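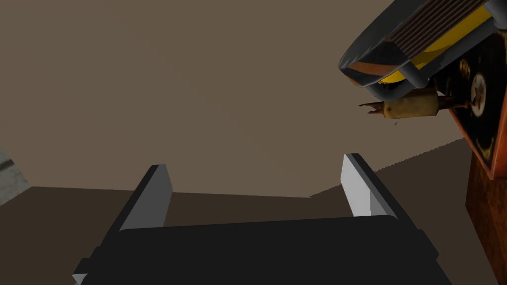 The Bilach Color Language Project is looking for adults in and near Grodmont to take part in a paid study of how people name shades of gray. English has many words for red and blue and not very many for gray, and people use the ones they have in different ways. One person will look at the inner face of the right-hand finger and say "pale gray," while another will say "off-white," and both will be sure of the answer. The same two people may agree completely that the body is black or close to it. We want to know where these differences come from, how steady they are over time, and whether they change with a person's work, age, or first language.

Study title: Everyday Names for Gray
Location: Awwad Building, second floor, Grodmont
Sessions begin: July
Number of places: 57
Applications close when all places are filled

Who can take part

You can apply if you are 21 or older, can read and speak English comfortably, and are able to come to the Awwad Building in person for all of your sessions. English does not have to be your first language. We would like to hear from people who grew up speaking something else at home, and there is a separate set of questions for them.

You do not need any background in art or design. We are also interested in people who deal with color at work, such as house painters, printers, hairdressers, tailors, tile setters, and auto body workers. About a third of the places are being held for this group. If you have retired from this kind of work, you still count.

Glasses and contact lenses are fine. Please bring the pair you normally use for reading. People with color vision deficiency are welcome to apply and should say so on the form. We cannot take people who have had eye surgery in the past year or who wear tinted lenses that they cannot remove for the length of a session.

What you will be asked to do

There are three sessions, spaced at least two weeks apart. Each one takes around 10 minutes longer than an hour, including a break.

In the first session you will take a short vision check and then name a set of painted cards shown to you one at a time under a fixed lamp. You may use any word or phrase you like. "Dishwater" is an acceptable answer, and so is "the color of our old garage door." You may also say that you have no word for a card. A staff member writes down what you say and does not comment on it.

In the second session you will sort the same cards into groups. You decide how many groups there are. When you are done, you will be asked to pick the best card from each group and give the group a name. You will then do a short matching task on a computer monitor in a darkened room.

In the third session you will repeat part of the naming task, followed by an interview. The interview covers where you grew up, the work you have done, and any words for gray that you remember from your family. It is recorded in sound only. You can skip any question.

There are no right answers in any part of the study, and we do not give scores.

Payment

You will be paid $21 for each completed session, by check or prepaid card, at the end of that session. If you finish all three, there is an additional payment of $15. Parking in the lot behind the Awwad Building is free during sessions. Bus fare within Grodmont will be paid back if you bring the receipt or show the fare on your phone.

If you decide to stop partway through a session, you will still be paid for it. The additional payment is only for people who complete all three.

Privacy

Your name and contact details are kept apart from your answers and are deleted when the study ends. Your answers are stored under a code. We may print things people said in the interviews, with names of people and employers taken out. You will be given a consent form to read at the first session, and you can ask for a copy ahead of time.

The painted cards are prepared by Ergate, a local paint mixing shop. Ergate does not receive any information about participants and has no access to the answers.

Getting here

The entrance is on the side of the building facing the library. There are six steps at the front and a ramp to the left of them. The elevator is past the mail room. The study rooms are small and have no windows, and one of them is kept dark during the matching task. If either of these is a problem for you, tell us on the form and we will talk it over before you book.

Please do not bring food into the study rooms. There is a waiting area with water and a coffee machine, and anyone who comes with you can wait there. We cannot look after children during sessions.

How to apply

Application forms are available at the front desk of the Awwad Building and at the Grodmont library. The form is two pages. It asks for your age, your first language, any work you have done with color, and the times of day you are free. Evening times are limited, so please list a daytime choice too if you have one. Return the form to the front desk in the envelope provided.

We will contact everyone who applies, by phone or email, whether or not there is a place. If you are offered a place, you will have a week to confirm it. After that it goes to the next person on the list.

People who took part in our earlier study of brown and tan may apply again. Please write "brown study" at the top of the first page so that we can match you to your old code if you agree to it.

Notice posted January 6, 2022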